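How to Test Whether a Two-Armed Robot Can Restock Snacks and Drinks

Friday, October 29, 2021

Shops and break rooms keep asking whether a robot can take over the shelf work. The short answer is "some of it, slowly." The test below will tell you how much. It needs a table, a few racks and a bag of groceries.

Step 1. Pick the goods. Use a mix of shapes and wrappings. Bottles are the easy part, as they keep their shape when squeezed. Soft packets fold, slide and catch the light, and most failures come from them.

Step 2. Set out the racks. Put one on each side of the table so that both arms have work to do. Turn them at a slight angle. In a real store nothing stays square to the counter for long, and a robot that only works with straight shelves is no help.

Step 3. Leave a few items out on the open table. These are the ones to be put away. Keep the front of the table clear so the arms have room to turn.
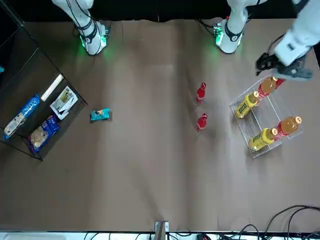

Step 4. Write down what counts as done. We use three results: placed, placed badly, and dropped. A bottle that ends up in the rack the wrong way around is "placed badly" -- a customer would still find it, but a clerk would fix it.

Step 5. Run the same layout many times, then change it. Ten good runs mean very little. At Dadetholm we logged 1000 pick attempts in September. Of these, 758 were placed on the first try. Bottles did far better than packets.

Step 6. Time a person doing the same job. Don't skip this. Our robot took 55 seconds for a layout that a clerk cleared in nine.

If your numbers look like ours, the robot is not ready to work alone during opening hours. It may still be useful overnight, when speed matters less and someone can sort out the drops in the morning. Plernport is trying that now with drinks only -- no packets until the grip improves.

Change the goods after every 400 attempts. Wrappers get creased with handling, and creased wrappers are easier to grab.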